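Can Machines Do Chores Yet? Final report, Sitard project

Our question was whether a two-arm robot can do the small jobs people do at home or in a shop without thinking about them. We picked opening and closing a drawer because every kitchen and stockroom has them. The setup puts two arms at the back of a table, one on each side, with a small wooden box between them. The drawer has a bar handle across the front, and both grippers work at it together.
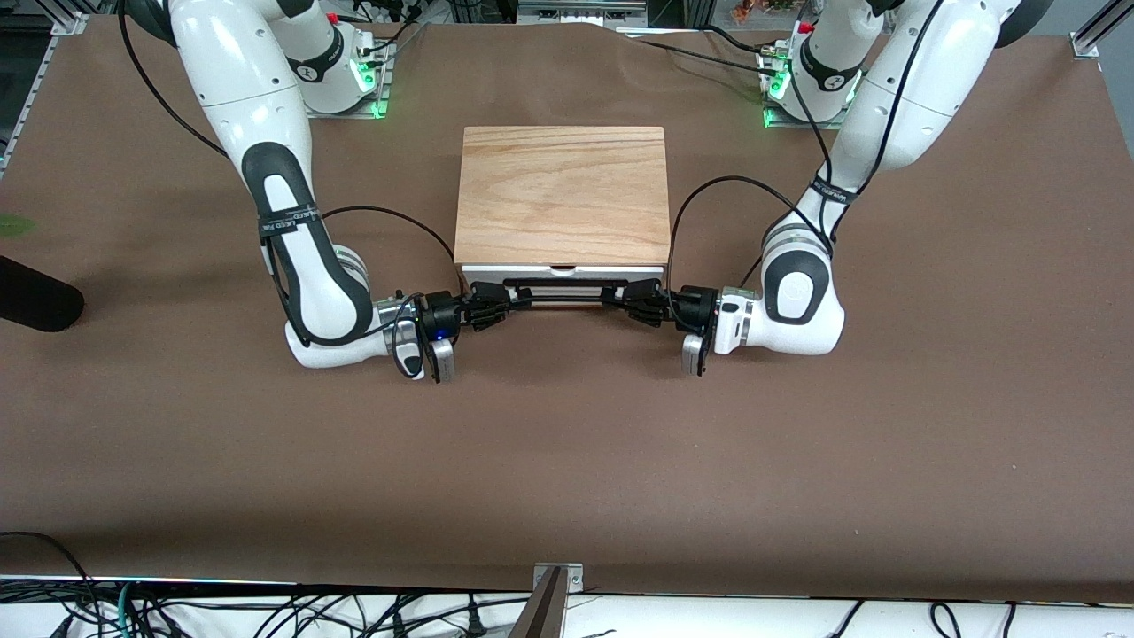
Endang Sembiring

We logged 676 drawer attempts between February and the end of term. A person needs no practice for this. The arms needed a lot, and small changes in where the box stood still mattered. If one gripper closed early, the drawer tended to turn in its slot and jam. Speed was the other problem. A shop worker restocking drawers would not wait for it.

We also looked at what the wrist camera gives the controller. Close to the table it gets mostly bare surface and one side of the box, so the program has to work out the rest from the other views. Most of our code changes in the Rela software went into that step.

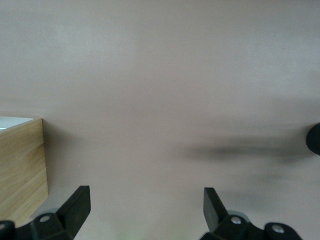 Gezer wrote back after reading the draft that a shop would not buy two arms to open a drawer, and asked what they would do with the things inside it. We have not tested that. Sorting small items is planned for the next group, with the same arms and 1000 attempts as the target.

Report handed in 29th June.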